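「何もない部屋」の値段

持ち物を減らせば人生が軽くなる、と言われはじめてずいぶん経つ。書店の棚にはいまも白い表紙の片づけ本が並び、駅の広告では、白い部屋で誰かが白いカップを両手で包んでいる。筆者はこの手の話をあまり信用していない。捨てること自体に文句はない。引っかかるのは、捨てたあとに必ず何かを買うことになる、その段取りのほうだ。

3月、ゼルトヴィルという会社の「余白講座」を受けてみた。全4回、オンライン。初回の宿題は、家の中の平らな面をひとつ選び、上のものを全部どけて一週間そのままにしておくことだった。食卓でも下駄箱の上でもいい。講師によれば、空いた面は「思考の滑走路」になるそうだ。筆者は食卓を選び、三日目には郵便物を椅子の上に積みはじめた。椅子は平らな面に数えないのかと質問欄に書いたが、返事はまだ来ていない。

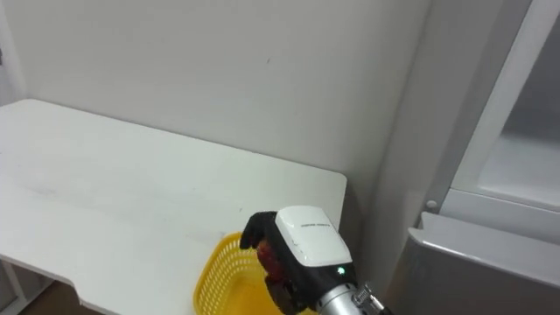 講座の教材には「白は疲れない」という一文が何度も出てくる。根拠は書かれていない。白い家具を使ったことのある人なら、まず疑うところだろう。艶のない白い天板は、ものを置かなければ置かないで、薄い灰色の汚れや擦れた跡ばかりが目につくようになる。壁も同じで、白く塗ってしまえば小さな黒い点ひとつが気になる。木目なら見過ごしたはずのものを毎晩拭いている人が、はたして疲れていないのかどうか。質問欄にはこれも書いた。

二回目の講義で、早くも商品が出てきた。グレルスという収納ブランドの、蓋つきの箱である。中身が見えないことが売りで、講師は「視界のノイズを消す」と説明した。要するに箱にしまえということで、祖母の茶箱とどこが違うのか筆者にはわからなかった。違うのは送料が800円かかる点くらいだ。受講者の掲示板は盛り上がっていて、箱を買った人が箱を置く棚を探し、棚を買った人が棚に合う箱を探していた。

室内装飾の歴史を調べているダリア・ゼネさんに話を聞いた。白い部屋への憧れは周期的に戻ってくるもので、今回が特別なわけではないという。「昔の雑誌をめくると、いつの時代にも、飾りをやめましょうと書いてあります。その隣のページに、飾りのない高い椅子の広告が載っているんです」。では流行が終わったあと、その椅子はどうなるのか。「次の人が飾ります」とゼネさんは言った。

もう少し公平に書いておこう。物を減らして楽になったという人は実際にいる。筆者の姉がそうで、転勤を機に食器を半分にし、以来、台所に立つのが苦でなくなったと言う。ただし姉は講座にも通わず、箱も買っていない。引っ越しの見積もりが高かったので、欠けた皿から順に手放しただけだ。雑誌の特集にはなりにくい話である。
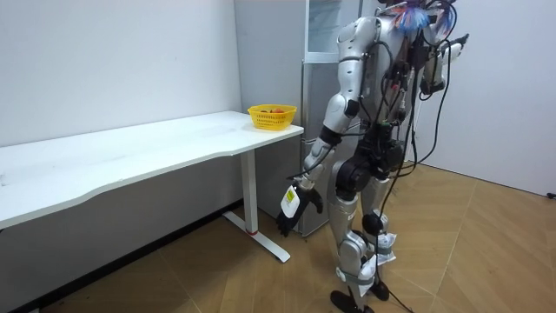 寄せ木の床に白い長机。持ち物の少ない部屋でも、コードは床まで垂れてくる。

配線の問題は、講座では三回目にわずかに触れられただけだった。充電器、延長コード、ルーター。暮らしのかなりの部分が線でつながっているのに、広告の部屋にはコンセントすら写っていない。プルヴトンという内装会社に、線の見えない部屋をつくる費用を尋ねたところ、壁を一度開けることになるので現場を見ないと何とも言えない、との答えだった。正直な会社だと思う。賃貸住まいの筆者には、どのみち縁のない工事である。

掲示板には、講座が始まってからの投稿が3062件あった。全部は読めなかったが、初回の前後と最終回の前後を読み比べると、話題がはっきり変わっている。はじめのうちは、捨てられないものの話だった。亡くなった父親の辞書、子どもの工作、着ないのに手放せない外套。書き手はそれぞれ長々と事情を説明していて、読んでいて飽きない。終盤になると、ほとんどが商品名と寸法のやりとりである。辞書がどうなったのかは、投稿をさかのぼってもわからなかった。

最終回で講師は、修了者向けの上級講座を案内した。名前は「ルー」。意味の説明はなく、申し込み画面には定員のうち残り214名とある。余白を教える講座にしてはよく詰め込むものだと思いながら、筆者は画面を閉じた。食卓には今朝の新聞と、椅子から戻した郵便物がのっている。そのうち二通は、グレルスのカタログだった。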